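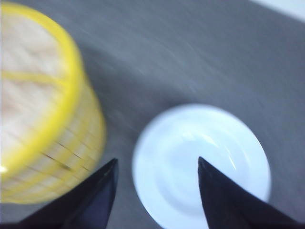 Jallside gripper comparison

The Jallside gripper comparison is a bench test series for two-finger robot grippers and the small cameras mounted with them. It was set up at the Tisholm workshop by Veerle Mertens, and compares two finger designs on the same arm with the same controller. Total count of logged grasps: 1,853. Of these 1,000 belong to the main series, the rest to setup runs and repeats.

Background

The arm at Tisholm came with flat parallel pads. Good on boxes, poor on tableware. Plates were the main trouble — a flat pad can't get under a rim that sits close to the table, and pressing down harder only made the arm fault out. Mertens started the comparison in April to settle which fingers should stay on the arm for kitchen objects. An older set of notes on suction cups exists but was never merged with this one.

Grippers tested

Kuipers pad. Flat parallel fingers, rubber faced. Wide contact area, forgiving if the object is a little off center. Needs free space on both sides of whatever it picks up. Pads swapped once during the series after one started peeling.

Rilus wedge. Black tapered fingers ending in a point. Small contact area at the tip, bigger further down. Made to slide beside or under a thin edge. Less forgiving: a tip that lands slightly wrong pushes the object away instead of taking it.

Both use the same mounting plate and the same drive unit, so a change of fingers does not require a new controller setup. The tool length does have to be re-entered. Forgetting this was the cause of most of the discarded setup runs.

Camera

A small camera sits at the wrist and looks down past the fingers. With the wedge fitted both tips come into view from the bottom of the picture, a handy check on alignment without any extra markers. The pads fill more of the view and hide the object in the last part of the approach.

Motion blur is the main weakness. When the wrist swings over the table, edges double up. A round rim can show as two curves, the real one and a ghost, and ribbed or mesh-like walls smear into streaks. The rim finder sometimes locked on to the ghost. Shortening the exposure helped but made the gray tabletop noisy. In the end the arm was told to pause before the frame used for planning, and moving frames were kept only for tracking.

Glare is the second one. Glazed white plates throw a bright arc inside the well, which the first version of the rim finder took for an edge. Fixed by ignoring anything inside the outermost ellipse. Yellow plastic gives smaller glints, mostly harmless.

Objects

Tableware and small open containers, placed on a matte gray table. Typical layouts put a plate and a container near each other with a gap between, so that the open fingers have to come down without touching the wrong object. Plates counted as the hard case, containers as the easy one. Mugs were dropped early on, the handle made the results to hard to compare.

Procedure

Each run starts with the arm in its home position and the fingers open. The arm moves over the table, pauses, takes the planning frame, picks a target and descends. A grasp counts if the object is lifted clear and held for 2 seconds. Slips during the hold are logged apart from misses. Layouts were changed after every 15 attempts and used for both finger types in the same order.

Lighting was left alone, overhead lamps only. Blinds closed. Runs done before 9 in the morning had sunlight on one end of the table and were later tagged as such, not removed.

Results

Wedge clearly better on plates. The tip gets in under the rim and the flat part of the finger takes the load. Most failures came from the approach angle, with one tip coming down on the plate itself. Pads managed plates only when the rim stood high enough to pinch from the side.

Containers went the other way. The pads held ribbed walls firmly and hardly slipped at all. Wedges could grip one wall from the rim, inside and outside, but soft plastic bent and the container tilted during the lift. Not dropped as a rule, but it counted as a slip if it turned in the hold.

Speed was about even. The pads need a wider opening and so a slower descent near other objects; the wedges loose that time again in the final alignment.

Controller notes

The stock controller closes at a fixed speed and stops on current. Fine for pads. With wedges the current rises late and the tips can flex before it reacts, so a softer closing profile was written. Same profile was then tried on the pads, no real change. All main series runs use the soft profile for wedges and the stock one for pads — a known weak point of the comparison, and listed by Mertens as the first thing to redo.

Later use

The Rilus wedges stayed on the arm after the series. The Kuipers pads are kept for containers and get fitted when a job calls for it. A mixed pair, one pad and one wedge, was tried for an afternoon and given up, as the grip point moved off center with every object. Camera mount unchanged.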